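Blocks, Baskets and the White Table: Your Questions

I get the same handful of emails over and over (I love them, keep them coming!), so I've put the answers in one spot. I write about small play spaces and the endless putting-away that goes with them, and most of what follows comes from my own trial and error in the front room here in Vorkthorpe.

Why do you keep going on about white tables?

I just like how blocks look on one! A plain pale top makes every color pop, and kids can find the piece they want without digging through a pattern. I had a flowery oilcloth for years and we lost green blocks on it constantly, right there in front of us. A matte finish is nicer than a shiny one, too. Shiny tops bounce the ceiling light straight into your eyes by 4 p.m.

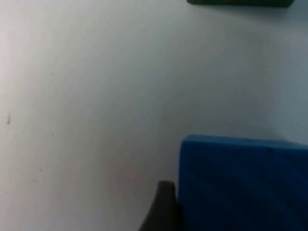
Page last changed: August

Does a white top show every little mark?

Yep, it does. Crayon is the worst of it. I wipe mine with a damp cloth and a drop of dish soap, and for the stubborn stuff I use a paste of baking soda, very gently. Try it in a corner first -- I've dulled a patch on an older table by scrubbing like a maniac.

Foam or wood?

Both, if you've got the room. Foam is quiet, and it's what I'd hand to a toddler who throws (so, a toddler). Wood stacks better and feels so good in the hand. The catch with foam is teeth. Once a block has a bite out of it I toss it, and I check ours over every month or so. Big rounded foam pieces are also easy to rinse in the sink, but stand them on a towel overnight before they go back in anything with a lid.

How many blocks do we need?

Fewer than you own! I counted our whole collection once and got to 146, and most of them hadn't been touched in forever. I keep 32 out now and the rest live in the closet. I swap them when somebody gets bored, and it's like a birthday every time.

What do you put them in?

A shallow basket, every time. Deep bins mean the whole lot gets dumped on the floor to reach one cube at the bottom. With a low one you can see what's in there and just reach in. I like wicker with a good thick rim, because little hands grab it right there. My first was the Florodau tray basket, and after that I switched to a longer one from Trandari that holds more and slides under the couch.

How do you get kids to clean up?

I start it for them. I put one block in the basket myself, usually the biggest, and then ask for the next color. Red's a favorite at our house. Leaving the basket on the table while they play helps a ton -- if it's across the room, forget it.
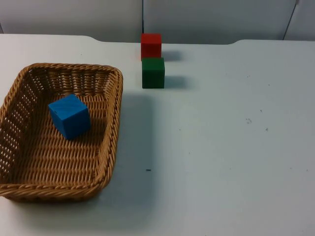 One reader wrote in to say she does it the other way around: the small cubes go in first and the big one goes last, like a cherry on top, and her twins fight over who gets to place it. I tried that and we had a fight too, but the table was clear in no time, so I'm keeping it on the list.

Won't wicker snag?

It can, on sweaters mostly. Run an old pair of tights over a new basket and you'll find the rough ends fast. Snip them close with nail scissors. If crumbs get down in the weave, turn it over outside and smack the bottom, or use the brush end of the vacuum.

Can I send you a picture of my setup?

Please do! I read everything, though I'm slow in summer. Tell me how big your table is and what you store things in.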